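Three fingers or two? A week of gripper trials at the Gillard workshop 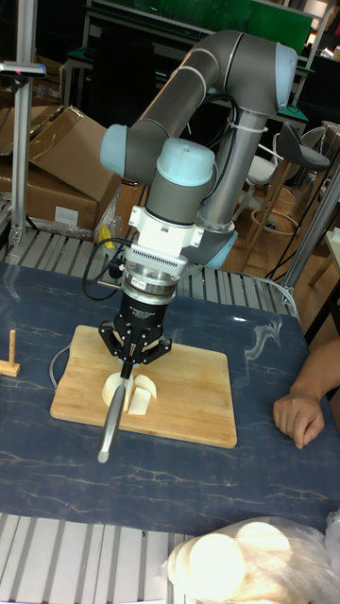 Cutting test on the bamboo board, three-finger gripper on the knife.

Thursday, late. Coffee gone cold. The question on the whiteboard has been the same since August: which hand do you bolt on the end of the arm when the job is food?

Skunolport builds small prep cells for commercial kitchens. Two grippers made the final list. The Chaimongkol is a parallel jaw, simple, cheap to fix, strong as a vise. The Arham has three fingers and a lot more to go wrong. Same arm for both, same controller, same force-torque sensor between wrist and hand so the numbers can be compared.

60 cuts each was the plan. Soft stuff first, the sort of block that squashes if you lean on it and sticks to the blade if you don't.

The parallel jaw was quick. Grabbed the handle every time, hardly any set up. Trouble came in the cut. A round handle between two flat pads wants to roll, and once it rolls the blade goes in crooked. 13 crooked cuts on the first run. Rubber pads helped. Then the pads got greasy and they were back where they started.

Three fingers wrap. You see it on the sensor trace straight away, less sideways load, a smoother line going down. But it's slower to close, and fussy about where the handle sits. Miss by a bit and one finger lands on nothing, and the whole pick has to be done over. 16 re-picks in the first batch, most of them before lunch, until somebody slowed the approach and moved the grasp point down the handle.

Cables, too. Everyone forgets cables. The sensor lead has to have enough slack for the wrist to turn over but not so much that it catches on the board. They've re-tied it more often than they've changed the code.

Cost is the argument that won't go away. The Arham is dearer by a fair bit and the spare fingers ship from overseas. A kitchen manager in Moncton dosen't care about a nice trace, she wants the cheddar cut by eleven and a part she can swap herself.

Harder food next week. Carrots, squash, maybe a frozen block if the blade holds up. The parallel jaw gets new pads with a groove down the middle, and another go at the same 60.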